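Week 2 notes: choosing and finishing wood for a work surface
Updated 8/1/20, L. Ellery

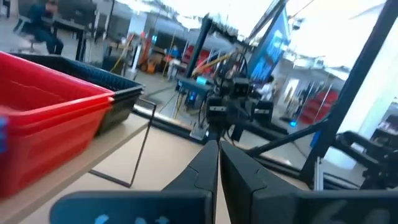
Carrying on from the grain handout. Bring that one too, we refer back to it.

Hardwood vs softwood
Names are about the tree, not how hard the board is. Balsa is a hardwood. Yew is a softwood and tough as anything. Don't lose marks on this.
For tops: maple, beech, birch all fine. Close grain, pale, wear evenly. Pine is OK if you accept dents. Oak has open pores, holds crumbs and glue, fill it first or pick something else.

Movement
Wood swells and shrinks ACROSS the grain, hardly at all along it. Wide solid top = lots of movement. So:
- never glue a solid top down all the way across
- slotted holes or buttons underneath
- breadboard ends: glue the middle only
Rhys McPhee's table (the one in the hallway) split in February, heating on, air dry, screws tight at both edges. Go look at it before the next session.
Plywood and other sheet goods move very little, you can fix those down hard. Edges need covering though.

Sanding
80, 120, 180, stop. With the grain. Going finer on a top you plan to oil just closes the surface and the oil sits there. Wipe between grits. Pencil scribble all over first, sand till its gone, repeat.

Finishes, short version
Oil: easy, easy to patch, weak against heat and water. Thin coats, wipe off the extra after 16 minutes or so, leave overnight.
Wax: nice feel, almost no protection. Over somthing else, not alone.
Shellac: dries fast, hates alcohol and hot mugs.
Polyurethane: toughest of the lot, a pain to repair. Water-based stays pale, oil-based goes yellow.

SAFETY: oily rags heat up by themselves and can start a fire. Flat outdoors to dry, or in the metal can with water. Not the trash. Not balled up in your bag either (Brodie).

For next time
Test board, 30 cm long, one species, three finishes, label the back. Read the Pearce chapter on moisture, skip the tables. Hand in to Kianoush Taheri if I'm out.
Test board is worth 50 points, late ones lose half.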